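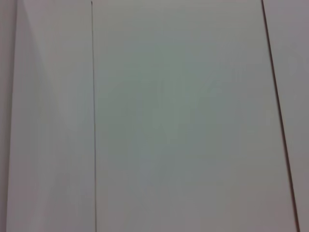 The Plavitz is the folding luggage stand we supply to bed and breakfasts, small inns, and vacation apartments. It holds one full-size suitcase at a comfortable height and folds flat when the room is made up. Before you choose a finish, put a sample next to your wall. The pale gray-white in the photo, plain and without any printing or pattern, is close to the color many owners paint their guest rooms, and a stand in our Chalk finish will nearly disappear against it. Walnut and Black will stand out, so pick those if your other furniture is dark.

Item number: 844
Maker: Sunodov
Finishes: Chalk, Walnut, Black
Frame: solid beech
Straps: woven cotton, removable
Assembly: none

Using it in a guest room

Most rooms need one stand per bed. In a suite with a separate sitting room, we suggest keeping a second one in the closet and letting guests know it's there. The Plavitz fits behind a standard door when folded. It has felt pads on all four feet and can be used on hardwood or tile. On thick carpet you may want to take the pads off, which can be done by hand.

The back rail is taller than the front one and keeps a suitcase lid from resting on the wall. If you have had scuffed paint behind your luggage stands, this is the model to order. The lower-priced Lacerda has no back rail and is better suited to the foot of a bed.

Care

Wipe the frame with a damp cloth. Straps unsnap and can be washed on cold with your regular linens. Hang them to dry. They shrink in a dryer and will then be hard to snap back on. Replacement straps are sold in sets of six and fit both the Plavitz and the Lacerda.

Do not sit on the stand or use it as a step. We have replaced several that were used to reach a smoke detector.

Ordering

Stands ship folded, one to a carton, and leave our Irusmont warehouse within two business days. Lodging businesses can open an account and pay by invoice. Orders over $2000 ship free to the lower 48 states, and orders over $3000 also include a spare set of straps in the finish of your choice. Anything going to Alaska or Hawaii is quoted separately.

Walnut is out of stock until February. You can order it now and we will hold your place, or we can send the Chalk and Black stands first and the Walnut when it comes in. There is no extra shipping charge for a split order.

Finish samples are free. Email Tegwen Nicholas in lodging sales with your mailing address and the finishes you want to see.

Returns are accepted on unused stands in the original carton. Washed straps can't be returned.

Page updated Nov 26, 2019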